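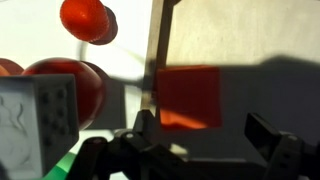
Black bracket at the base of the silver plate, small round bolt head next to it.

Fandmont, ground floor. Wifi drops, calls freezing, shared drive going away mid-save
Status: open, watching
Priority: medium (was high)

Problem as reported
Laptops lose network for a few seconds, come back by themselves. Worst on video calls. Wired desktops fine, or so we were told, see further down. Started in July after the switch swap. Users say "all the time", which doesn't help me much.

8:40 am
On site. Access points are the Susby ones, all on current firmware. Switch is the new Plirnetti. Line is Amissah, 300 down. Speed test on wire next to the switch gives what it should, no loss on a long ping to the gateway. So not the line. Told the front desk that, they'd already called Amissah twice.

9:05
Walked the floor with the laptop pinging the gateway. Nothing, nothing, nothing, then a gap by the window side. Came back before I got the log open. Signal was strong the whole time so not coverage.

9:20
Second gap, same spot. Controller shows the client never roamed and never disassociated. It just stopped passing traffic. Client lease looks short. Checking DHCP.

9:35
Lease time is 300. Seconds. Somebody set that for testing and it stayed. Put it back to one day. Not saying that's the cause, a renew shouldn't kill a call, but it's not helping and the DHCP log is unreadable with it.

10:10
Still dropping. Counted 7 gaps in the controller graph since I opened up, all on one access point, none on the others. Good. That's something.

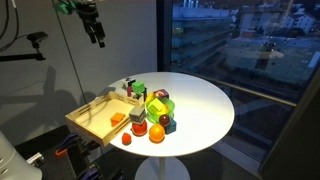 Window side, round white table on its pedestal, tray over the left edge.

10:25
The bad AP is on port 26 on the switch. Port log:

port 26 link down
port 26 link up 100 full
port 26 link down
port 26 link up 1000 full

So it's flapping and renegotiating. Users see it as wifi but the AP is losing its uplink. PoE stays up through most of it, so the AP doesn't reboot and the lights stay green. Explains why the last visit found nothing.

10:40
Swapped patch cable at the switch end. No change.

10:50
Moved AP from 26 to port 23, same cable. Still flaps. So switch port is OK, and I owe the Plirnetti an apology. Left it on 23 for now, label on the panel NOT updated, do that before leaving.

11:15
Cable tester on the run from panel to ceiling. Pair 3 comes and goes when you touch the keystone. Pulled it. One conductor barely in the slot, jacket stripped way too far back. Whoever did the move for the new switch probably re-seated these in a hurry. Re-terminated, tested clean three times.

11:30
AP back up at 1000, no errors on the port. Pinging.

12:10 pm
Lunch. Ping still running on the second laptop.

1:00
Zero loss over lunch. Did a test call from the window side, walked up and down with it, fine.

1:20
Back to the "wired desktops are fine" part. Two of them aren't, the users just never said anything. Same panel row, same style of termination. One redone, tests ok. The other one I can't get at without moving the filing cabinet, and its locked to the wall. Need somebody to unlock it.

1:45
Shared drive thing: disconnects line up with the link drops to the second. Don't think its a separate problem. If it happens again with no port event at the same time, open a new ticket, don't add it here.

Changes made today
DHCP lease 300 seconds to one day
AP uplink moved from port 26 to port 23
Ceiling run keystone redone
One desktop keystone redone
New patch cable at the switch, kept it in

Still to do
Desktop keystone behind the cabinet
Check rest of that panel row, same hands did them all I think
Port description in the switch config still says 26 is the AP
Turn on link flap alerts, they were off

2:10
Panel label done. Config description not done, got locked out of the admin page after too many tries, will do it remotely. Leaving site. Please keep this open until the cabinet one is finished.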